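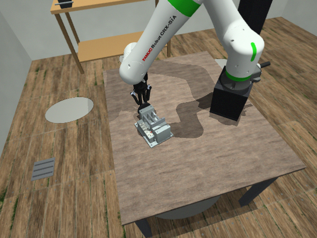

Selon Elsa Kiiskinen, un planificateur qui échoue deux fois sur 100 ne devrait jamais quitter la simulation. La remarque, reçue en avril après mon billet sur Zeltov, appelle une réponse précise.

Zeltov est la couche de planification que nous développons chez Ahonen. Elle reçoit une pose de préhension et produit une trajectoire articulaire sans collision. La dernière campagne, conduite avec le CRX-5iA simulé et une main à plusieurs doigts, comportait 2000 requêtes, dont 1684 résolues dans le délai imparti. Le taux d'échec dépasse donc nettement celui que Mme Kiiskinen juge déjà inacceptable.

L'examen des journaux montre que la plupart des refus proviennent du modèle de collision des doigts, dont les enveloppes convexes sont trop larges à l'approche du montage. Kalevi Rautiainen a proposé de les remplacer par des capsules, articulation par articulation — solution retenue pour la prochaine version.

Il reste à traiter la graine du solveur de cinématique inverse, encore fixée à la main dans le fichier de configuration. Les résultats seront publiés sur ce blog, avec les requêtes non résolues.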